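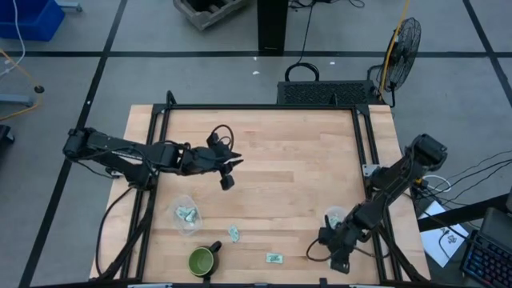

Progress report to the Esura fund
Project: Cindari, teaching two-armed handling tasks by demonstration
Reporting period: up to the end of December

Summary

The short version is that we have the demonstrations we promised and we do not yet have the result they were supposed to buy. The plan called for 500 recorded demonstrations of the bill-and-cup task, and 500 are on disk. Whether they are 500 good ones is a separate matter, and most of this report is about that.

What was done

The task is the one in the proposal. Paper bills are picked up off the table and put into clear plastic cups, with a mug on the table as something to be left alone. An operator drives both arms by remote control and the arms' positions are recorded together with the camera views. We picked it because paper money is thin, creases differently each time and punishes a sloppy grasp. All of that is still true. A crumpled bill is fairly easy to pinch. A folded one lying flat against the wood is hard even for a practiced operator, and several recordings consist mostly of someone scraping at the table.

Recording took 7 weeks against a planned 6. The extra week went to redoing a block in which the time stamps from one wrist camera had drifted. We only found this when the replay looked wrong. It should have been caught the first morning, and a check for it now runs before every session.

What we think of the data

Our proposal repeated a claim common in this field, that showing a robot a task by hand is quick and natural. I would not write that sentence again. Operators needed several sessions before their recordings were usable, and during that time they were learning the controls at least as much as they were demonstrating the task. Early recordings are full of pauses, small corrections and second attempts. A model trained on them copies the pauses very faithfully.

There is also the question of style. Two of our operators approach the cup from the side and the others come in from above. Both work. Mixed together, they produce a policy that starts one way, changes its mind close to the rim and knocks the cup over. The Nishad toolkit has a filter that is meant to sort this out. In our hands it threw away a good part of the side approaches and kept some plainly bad recordings from above, so we have gone back to sorting by eye. It is slow and I don't love it.
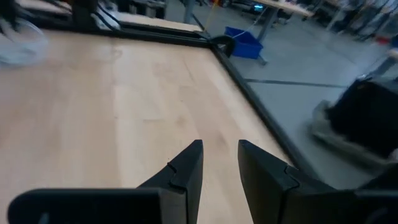

Camera placement took more of our time than the budget line suggests. The overhead view is steady but loses the fingertips whenever an arm passes over them, and so we depend on the wrist cameras for the last bit of the approach. With the jaws open, the wrist view gives us what we wanted from it, both fingers and the bare wood between them. It also takes in a great deal we did not want, such as the blue bin on the floor past the corner of the table, and the background smears when there is motion. The model has no way of knowing that the bin is none of its business. We suspect it uses things like that as landmarks, and we intend to move the bin and find out before anybody reports a success rate.

Results so far

I am leaving success rates out of this report. We have some, they look respectable, and I don't trust them. They come from trials run with the table laid out much as it was during recording, by people who know where the policy likes its cups. When a cup was shifted a hand's width the outcome was noticeably worse, and we did not run enough of those trials to put a figure on it.

The comparison with the Sonus controller, which uses hand-written grasp rules and no demonstrations at all, has been set up but not run. I would ask the fund to treat it as the main result of the next period. If a rule-based controller does as well on flat bills, the case for continued recording is weak and we should say so.

Money and equipment

Spending is within the approved total. Operator hours are over and travel is under, by similar amounts. One gripper was replaced after a finger worked loose. A spare set is on order, though the supplier has moved the delivery date 2 times and I would not plan around it.

Next period

Sort the existing recordings by approach style and retrain on each group separately.
Run the Sonus comparison with cup positions drawn at random, chosen by someone outside the project.
Repeat a block of trials with the floor around the table cleared.
No new recording until those three are finished.

We had asked earlier for an option to record a further batch. Please hold that request open for now. I can't argue for it on present evidence, and the operators' time is better spent on the trials.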